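Plarcombe Hall Users' Group
Minutes of the August meeting, back room, 7 p.m.

Kyrylo Stelmakh took the chair and welcomed everyone, with a special thank-you to the folks who had come straight from work and were still missing their supper.

1. Last month's minutes
Read and agreed, after one spelling was put right (it is Lalum with one "m" at the end, and we do apologize to them).

2. The window backdrop
We had a good long talk about the printed backdrop, which so many of you have said nice things about. Everyone would like to keep it up through the fall. There was a question about whether it should come down for the Mughal supper evening, and after some friendly back and forth it was agreed to leave that to the supper people.
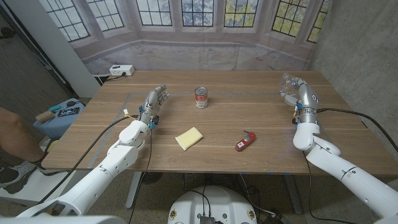 The backdrop does a lot for that end of the room, and Kyrylo said he still catches himself wanting to open it on a warm night. With the six window panels and all that greenery behind the wooden table, it was felt that a plain wall would be a sad thing to go back to. The white power strip at the back left corner of the table came up too, and it was agreed that a spot off the tabletop would be nicer. Kyrylo will look into a bracket. We then moved on to creases, and there were plenty of opinions! Steaming was the favorite, with a cool iron through a sheet coming second. 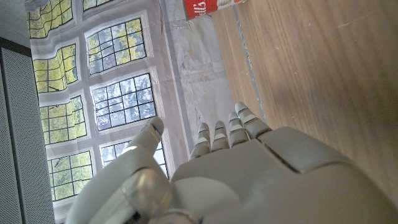
It was agreed to try the steamer on one low corner first and to leave it overnight before doing any more. Pemo has offered to lend us theirs for 2 evenings, which is very kind.

3. The table
Please wipe the top along the grain and dry it with a cloth afterward. We would also ask that tape be peeled up slowly, as the finish is getting on in years, bless it. Small things left on the table go in the drawer by the door, and sponges go back to the sink.

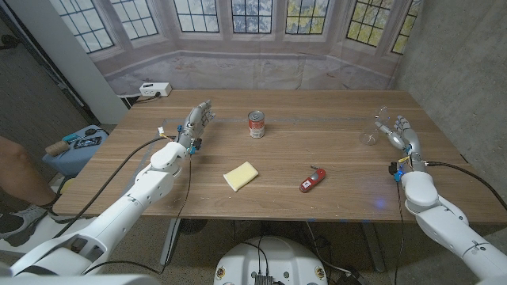

Item 3: the table, with can, sponge, small red item and clear glass.

4. Money
The balance stands at $3,773. Agreed to spend $19 on cloths and hooks.

5. Any other business
The kettle is fine again. Next meeting at 7 p.m. in the same room, and Kyrylo will bring the lemon cake.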